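May 7, 2019
Notebook, Cirkthorpe workshop, Home Energy and Habits bench

Picking this up from the page with the kettle readings. Severyn wanted me to write down what I think of the Fodumier challenge before we send anything back, so I am doing it while I'm still irritated.

The pack says a household can change its habits in a season if it is given the right objects. The objects are: a drying rack, a set of glass boxes, draft strip, four cloth bags, a bulb kit and a shower timer. I have no quarrel with any of them. I've owned most of them for years and my bills did not notice. What I want to know is whether the objects do anything or whether the people who sign up were going to turn the heat down anyway. The pack doesn't ask.

Shower timer. Sand, sticks to the tile with a suction cup, fell off in the first week at my place and again at Nilton's. We glued his. He says his showers got shorter. I asked by how much and he said "shorter." Put a bucket under it next time, or borrow the flow meter back from Hordiienko if they've finished with it.

Drying rack. Claimed to replace the tumble dryer. It replaces it for shirts. A double sheet has to be folded over so many bars that the inside was still damp the next evening, and then I ran the fan heater to finish it, so I don't know what we saved. Nobody in the pack appears to own a double sheet. Repeat with the window open and log the heater separately this time, my fault for having both on one plug.

Bedding. The pack wants the wash temperature dropped from whatever you use to 40, and the bedroom kept cooler with more layers on the bed. Fine. We did 40 on the everyday sheets and I couldn't tell them from the hot wash by look or smell. Nilton Alvarado could, he says. I swapped the labels on him and he picked wrong, then picked right, and that is not a result.
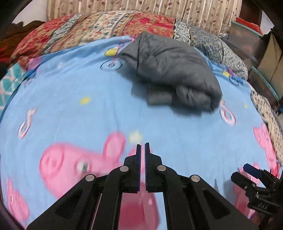
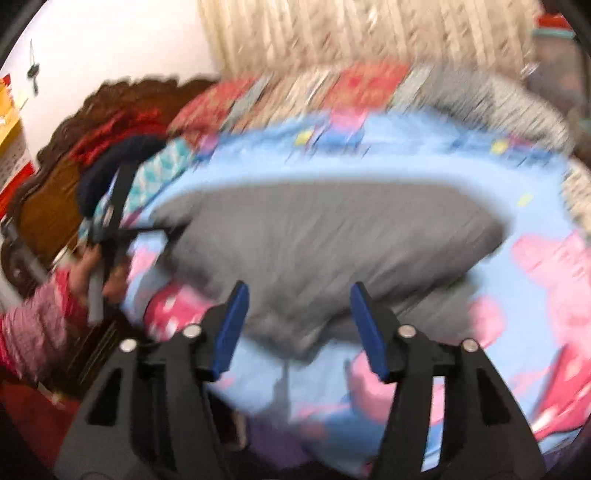

Draft strip. The only item I'd pay for. Back door and the hall window, applied clean and dry. Candle flame test before and after, and the flame stood up straight afterward at the door. At the window it still leaned. I think the sash is out of square and no strip is going to fix that. Severyn thinks I put it on the wrong face. Possible. Will pull it and redo.

Glass boxes. The lids warp. Two of ours no longer seal after the dishwasher, and the leaflet says dishwasher safe in large letters. Food waste diary is meant to show the boxes working, but anyone keeping a diary of what they throw out will throw out less. Suggest we run the diary alone for a month with no boxes. I have suggested this before, see the March pages.

Money. Fodumier's leaflet has a line about households saving nearly 80 a month. I went through the small print for where it comes from and found a footnote pointing to the Sernon survey, which asked people what they felt they had saved. I feel I have saved all sorts of things. Until I see a meter reading next to that number I won't repeat it, and I'd rather we didn't print it on our handout either.

Severyn Chornovol read this over my shoulder and says I'm being unfair, people like the challenge, they talk to their neighbors about it, and that counts for something. I agree it counts for something. I'd just like it written under its own heading and not under energy.

To do:
Redo window strip, other face.
Rack test with heater on its own plug.
Bucket for Nilton.
Ask Fodumier whether anyone dropped out, and whether those homes are in the average. They avoided this one last time.
Old bills from last August so we have something to compare against that isn't a feeling.

Kettle readings continue on the next page. The scale has been off by a little since it was moved, so treat anything in pencil as doubtful.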